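广告公司Jestham停用最后点击归因，改按门店增量结算

2018年10月21日

广告代理公司Jestham宣布，将停止以“最后一次点击”作为客户投放效果的结算依据，改为对照地区测试得出的销售增量。新办法先在三家客户中执行，分别是茶饮连锁Idano、家居零售商Greco和旅行箱品牌Cillitz，其余客户在合同续签时再行商定。

所谓最后点击归因，是把一笔订单的功劳全部记在顾客下单前点过的最后一个广告上。这种算法简单，报表出得快，多年来一直是中小广告主的默认选项。它的问题也早有争论：搜索广告和再营销广告离下单最近，容易拿走大部分功劳，而视频、户外和电台广告即便影响了顾客，在报表里也常常显示为零。

Jestham数据业务负责人雷娜塔·奥雷利亚纳（Renata Orellana）说，公司从今年5月开始在Idano的投放中做对照测试。测试把门店所在地区分成两组，一组照常投放品牌词搜索广告，另一组停投，为期31天。两组地区事先按以往销售额配对，测试期间门店促销保持一致。

结果显示，停投地区的到店消费与照常投放的地区没有明显差别。按最后点击的算法，同一时期品牌词搜索广告名下记有3,932笔订单。奥雷利亚纳认为，这些订单中的大多数顾客本来就打算购买，只是在搜索框里输入店名时顺手点了排在最上面的广告。

Idano随后把品牌词搜索预算削减30%，转投本地视频和公交站牌。该公司市场总监文塞斯劳·曼西利亚（Wenceslao Mansilla）表示，削减之后门店客流没有下滑，但转投的部分效果如何，要等第二轮测试结束才能判断。“现在只能说，原来那笔钱花得不值。新的花法值不值，我们还没有数据。”
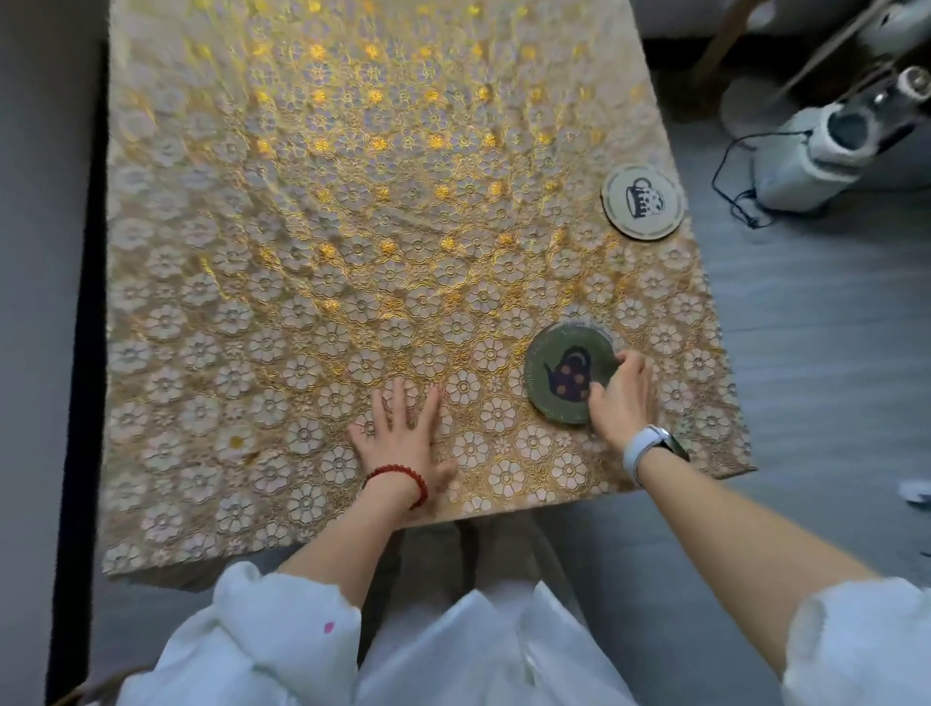

第二轮测试已经开始，范围扩大到300个邮政编码区，Greco也参加了进来。与茶饮不同，家居用品的购买周期较长，顾客从看到广告到进店可能相隔数周，因此Greco的观察期会比Idano更长，退货订单也会从统计中剔除。Cillitz以线上销售为主，没有足够的门店可供配对，将改用按收货地址划分地区的办法。

结算方式也随之调整。过去Jestham按广告花费的固定比例收取服务费，花得越多收得越多。新合同分为两部分，一部分是每月固定费用，另一部分与测试得出的增量挂钩，每季度核算一次。若某一季度测不出增量，挂钩部分不收取。双方对测试结果有异议时，可以共同委托第三方复核原始数据，费用各承担一半。

这种做法并非没有反对意见。有同行指出，地区对照测试需要在部分地区停掉广告，销售额较小的广告主承受不起，而且天气、道路施工和竞争对手开店都会干扰结果。奥雷利亚纳承认，门店数量太少的客户不适合这种测试，公司会继续向他们提供点击报表，但不再用来计算服务费。

曼西利亚说，内部推行时最大的阻力来自报表习惯。以前各门店经理每天早上都能看到前一天的广告订单数，现在要等一个季度才有一个数字，有人觉得心里没底。Idano目前保留了每日点击数据，供门店参考，年度预算则不再以此为准。

Jestham表示，第二轮测试的方法说明将在公司网站公布，包括地区配对的规则和剔除异常数据的标准，各客户的具体销售额不在公布之列。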